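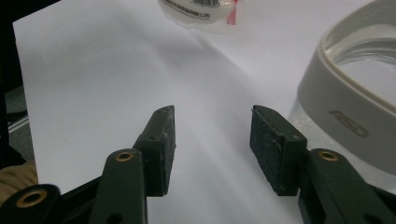
Ticket: Gripper width reads as closed while the fingers are open

Project: Rarnstead
Component: width estimator, hand-held gripper pipeline
Status: Resolved
Priority: Normal
Opened: Thursday, May 12, 2022

Summary

The width estimator returns a closed or nearly closed value on frames where the two fingers are clearly apart. The attached frame is one of them. There is nothing between the pads and plain white paper in the gap, and the estimator still wrote 2 mm for it. The replay tool then drives the arm's gripper shut during the approach, and the arm reaches the object with closed fingers.

Environment

Estimator: Hundar, current main branch
Replay and planning: Esteves
Camera: wrist view on the hand-held tool, factory calibration plus our own lens file
Machine: Bristow workstation, the one with the newer graphics card
Surface: white paper sheet on the bench

Steps to reproduce

1. Pull the tabletop batch and run the width pass with default settings.
2. Open the width plot next to the video.
3. Look for sections where the plot drops to the floor and stays flat while the fingers are still open in the video.

Expected: width follows the distance between the pads.
Observed: width drops in a single frame, stays flat, then jumps back up.

Log entry 1

Ran the width pass on 200 episodes from the batch. 27 of them have at least one flat section. All of the flat sections fall during the approach, before any contact. Once the fingers are on an object the numbers look normal.

The estimator does not write a warning for any of these. Confidence stays high through the whole flat section, so the filter that normally throws out bad frames lets them pass.

Log entry 2

Checked the lens file first, as it was changed recently. Reverted to the old one and ran the same episodes. Same flat sections at the same frames. Put the new file back.

Checked timestamps between the video and the pose stream. They line up to within one frame on every episode I opened. Not a sync problem.

Log entry 3

Turned on the debug overlay, which draws the two points the estimator picks as the pad faces. On good frames there is one point on each black foam pad. On the bad frames both points are on the right side of the picture. One is on the right pad, where it should be. The other has moved off to the edge of the glass bowl, next to the raised "ASD" lettering on the cream-white band.

The gap is computed from those two points, with a scale taken from the apparent pad size. The bowl match comes out small, the scale goes wrong with it, and the result lands on the lower limit. The plot is flat because the value is being clamped. The raw value before the clamp moves around a lot.

Log entry 4

Looked at why the left pad loses. The matcher scores each candidate on contrast against the background and on how straight its inner edge is. The left pad has light specks over its surface and a slightly frayed top edge, and in this frame it scores lower than the lettering does. The right pad is speckled too, but it has a squared top and its score holds up.

Tried replacing the stored pad template with one cut from a cleaner episode. The score went up a little and the flat sections got shorter, but they did not go away. I don't want to depend on clean pads in any case. They pick up lint in normal use.

Log entry 5

Found the actual cause in the config. The search region for each finger is supposed to be limited to its own half of the picture. The setting is called side_limit and it was off. It looks like it was turned off for the test clips with the mirrored camera mount and was carried over when the config was copied to this project.

Turned side_limit on and ran the failing episodes again. 7 still had flat sections. The rest came out fine and match the video by eye.

Log entry 6

The remaining episodes have a different pattern. The left point now stays in the left half but slides down the finger to the brass eyelet on the lower link. The rim is bright and round against the dark green plastic, and the matcher likes it. Added a shape check that rejects a candidate when its outline is closer to a circle than to a rectangle. Threshold is in the config as max_roundness.

With both changes, no flat sections in the batch. Also ran the older regression set and the widths there did not change beyond normal noise.

Fix

Set side_limit to true in the project config.
Added the roundness check to the candidate filter in Hundar.
Added a test that fails if both picked points are on the same side of the center line.
Esteves now stops the replay and prints the frame number if the width changes faster than the gripper can physically move. It used to send the value on without checking.

Notes for anyone with the same symptom

Look at the raw width before the clamp. The clamped plot hides most of what is going on.
High confidence only means the match was strong — it says nothing about whether the match was on a pad.
If you copied your config from another project, compare it with the default file before changing anything else.
Widths already exported from this batch have to be generated again. Delete the cached width files first or the pass will skip them.

Follow-up

Separate ticket opened for the clamp. It should set a flag on the frame when it is hit. Planned for the July release.

Closing this one.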